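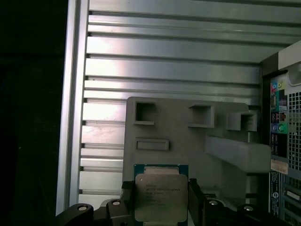
Hanneke Orlow

Where the Cold Goes at Night: Frost Pockets in the Wunance Valley

Project report, Physical Geography, spring term

Why I picked this

My grandparents' garden is at the bottom of Mikulow, close to the river, and every spring they lose something to frost. Plum blossom one year, early potatoes the next. Their friends up on the Amundsen road hardly ever cover a plant, even though their garden is higher and windier and you would think it ought to be colder. I grew up hearing people argue over this across the fence, and when we were told to choose a local question for the term project I knew right away what mine would be.

The short explanation is in any textbook. On a clear, calm night the ground loses heat to the sky, the air touching the ground gets chilled, and chilled air is heavier, so it slides downhill and collects in the low places. What the textbook can't tell you is which low places. The Wunance valley is full of hedges, walls, a raised railway bank and a lot of new housing, and all of those can hold cold air back or steer it. I wanted to find out where the cold air ends up, and whether the people who garden there already know it.

My questions were:

Which parts of the valley get coldest on clear, calm nights in April?
Does the railway bank work as a dam for cold air?
Do local gardeners' own frost memories match the measurements?

The area

Mikulow sits on the south side of the Wunance, on ground that rises gently from the river meadows and then steeply toward Amundsen, a village on the ridge. Between the meadows and the older streets runs the railway bank. There's an underpass through it for a farm track, and a culvert for the brook. On the river side of the bank the land is pasture, and on the town side you get the allotments, the sports field and then houses. The soil on the meadows is heavy and stays damp well into spring. Up the slope it turns stony and dries out quickly, and this matters more than I first thought (see the discussion).

How I measured

I used 11 small temperature loggers, the Drukitton kind that schools use, which are a bit bigger than a matchbox and record on their own until you plug them in. Each one was hung at knee height inside a homemade shield of stacked plant saucers, painted white. I chose knee height because that's where the blossom and seedlings of my grandparents' garden are, more or less, and because the standard weather station height is too high to catch a shallow layer of cold air.

The loggers went out in a line from the riverbank up to Amundsen, with extra ones on either side of the railway bank and one at the mouth of the underpass. I left them out for the whole of April. Before that they all spent a night together in our garage in the same cardboard box, so I could see how well they agreed. They agreed very well except for one, which always read slightly high, and I corrected its readings by the difference.

Out of the month I kept only the nights that were clear and calm, going by the cloud notes I made from my window before bed and again when I got up. This left 14 nights. I know the notes are a weak spot. Twice I fell asleep before writing anything, and for those nights I used the public satellite pictures.

The gardener part was a one-page sheet with a map of the valley on it. People shaded in where they remembered late frost and wrote down what it had damaged. I left copies in the allotment hut and the library, and 13 came back filled in. Some had wonderful notes in the margins, like "never plant beans past the third gate" and "white as a tablecloth in May."

Handling the data

I did the basic sorting and graphs in a spreadsheet, and that was enough for most of this report. For the map I needed terrain data, and working out where air would drain over a fine elevation grid was hopeless on my laptop, so those runs were done on the Xeon workstation in the geography computer room, left going over lunch. The method is the same one used for tracing where rainwater runs. You tell the program to send flow from each square to its lowest neighbor, and then you look at where it builds up. Cold air isn't water, of course. It's deeper, slower and easily stirred, and it can slop over a small obstacle that would stop a stream. I treated the map as a first guess to be tested against the loggers.

What I found

The valley floor was coldest on every one of the clear, calm nights, and that part was no surprise. The exciting part came when I looked at the loggers on both sides of the railway bank!

I had expected the bank to act as a dam, with cold air from the slopes piling up behind it on the town side and leaving the river meadows a little better off. On most nights it happened almost exactly that way until the small hours. The allotment logger dropped quickly after sunset, and the one just over the bank lagged behind it. Then, late in the night, the meadow side caught up and went lower. So there seem to be two cold pools, one on each side, and they fill at different times.

The underpass logger was the most fun to read. Its line is jagged all night long, up and down, where the others are smooth. My best guess is that air was draining through in pulses, the way a bottle glugs when you tip it too far. I stood there with a stick of incense one evening, and the smoke leaned toward the river, stopped, and leaned again. I could have stayed for hours, but it was really cold.

Amundsen, on the ridge, stayed the mildest. The difference between ridge and allotments was largest just before sunrise and disappeared very soon after the sun reached the slope. The logger halfway up was the real puzzle. It sits in a fold in the hillside behind a thick hedge, and on 2 of the nights it was nearly as cold as the allotments. The drainage map did mark a small hollow there, which I'd taken for an error in the grid and almost smoothed away. I'm very glad I didn't.

The gardeners' maps

When I laid the shaded maps over each other, the darkest patch covered the lower allotments and ran along the town side of the bank. It fits the loggers very nicely. Several people had also marked the fold behind the hedge, which I hadn't noticed until after I'd read out that logger. Hardly anyone shaded the river meadows, although they were the coldest place of all by dawn. I don't think that counts against the gardeners. It's pasture, with nothing growing on it that anyone would cry over in the morning.

Discussion

The height of a garden above the river was a poor guide to its frost risk. The shape of the ground close by did much better, together with whatever stands on the downhill side. A dense hedge below a garden holds cold air in. A hedge above it may do the opposite and turn the air aside, though I only have one place to judge by and would want more before telling anybody to plant one.

Soil plays a part too. Damp heavy ground stores more warmth by day and gives it back at night, so the meadows had some help in the first part of the night. This could be the reason they cooled late, and the bank may have nothing to do with it. With my loggers I can't separate the two. I'd need soil probes, and ideally a stretch of bank with the same soil on both sides.

One logger was knocked down partway through the month, and I found it lying in the grass. I dropped its readings from the night of the first odd value onward. The shields also probably warmed a little in the morning sun, but all my results are from before sunrise.

What I would do next

I'd put several loggers on one pole at different heights, at the allotments, to find out how deep the cold pool gets. If it's shallow, then fruit trees could be trained taller and would bloom above the worst of it. I'd also like to repeat the underpass measurements with a proper wind sensor and a readings interval short enough to catch the pulses.

I've given the allotment hut a printed copy of the final map, and my grandparents have moved the early potatoes up beside the house.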